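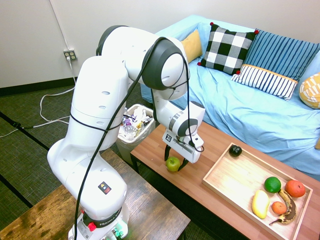
3 Mar 2023

I slept badly and woke before the alarm, so I decided to use the early hour for the fruit. It was waiting for my attention since the shopping. I went to Fangate in the afternoon yesterday, the market side and not the supermarket side, and I bought too much, as always when I go there hungry. At home I am one person. One person doesn't need a whole arvo's worth of fruit, but the prices at the end of the day are so friendly.

I wrote "arvo" here on purpose. I am trying to use one Australian word in each entry, so that they will come to my mouth more easily when I speak. Last week it was "doona" and I have already used it in a shop, correctly.

So, the fruit. My mother kept hers in a glass bowl with a foot, very high, and the bottom pieces were always forgotten until they made a smell. I don't like bowls for this reason. I prefer the wooden tray, the light one with low sides. In a tray each fruit has its own place and I can see everything without digging. Six pieces can lie in it comfortably and they don't have to climb on each other. The green apple I like to keep apart, on the table itself. Apples make the other fruit ripen faster, I have read this in more than one place, and in this climate I don't need any help with ripening.

The tray belongs on the coffee table. I tried it on the kitchen bench when I moved in, but there I was passing it ten times a day and never eating from it. On the coffee table I sit down with my tea, the fruit is in front of me, and I eat it instead of biscuits. Mostly instead. Today I had both.

About this table I have changed my mind. When I bought it in September, from the second-hand place in Toprak Street, I thought it was too orange for me. I paid 138 dollars with the delivery and I regretted it already on the stairs. At home we had only dark furniture, and serious people had dark furniture. But in the mornings the table looks almost kind. The surface is made of many narrow planks, or it wants to look like this, some of them pale like the inside of bread and some nearly like tea. I have spent a lot of time looking at where they meet.

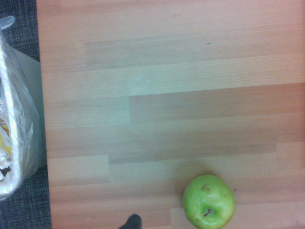 The apple has a small brown mark on its skin, up on one side. I looked at it for some time and could not decide if it is a bruise or if it was growing with it from the beginning. In my first year here I would have thrown such an apple away, I was so anxious about everything that looked not perfect. Now I will cut around it. I want to make the cake which I know from the Vistitz house, with grated apple and a little lemon, where you need 300 grams of apple and the flour you measure with your eye. One apple will not be enough, so I must go back to the market for more. I have promised myself to buy only apples and to eat something before I leave.

The recipe card is in a terrible condition. The ink is running where somebody put down a wet spoon, and I cannot read if it says 2 eggs or 3. I am quite sure it is 2. With three it would be an omelette. I will copy the card this week into the blue notebook, in English, and it will be good practice, although I don't know how to say the name of the cake. "Wet apple cake" sounds like an accident.

After breakfast I wrote a letter to the library in my rubbish English and then a second time in my better English, and posted the better one. I forgot the bread again. I also must ask about the window, it doesn't close fully and the fruit flies will find the way in before the landlord does.

In the evening there was a program about Skisura, the old harbour and the salt houses, and I recognised the road where our bus used to turn. They showed it for perhaps three seconds. I had the remote in my hand and I didn't think to record it. Then I wanted something sweet, and I took a biscuit, and I left the apple for the cake.

Tomorrow: bread, lemon, apples, the stamp for the second letter. Wash the brown jumper by hand and dry it flat.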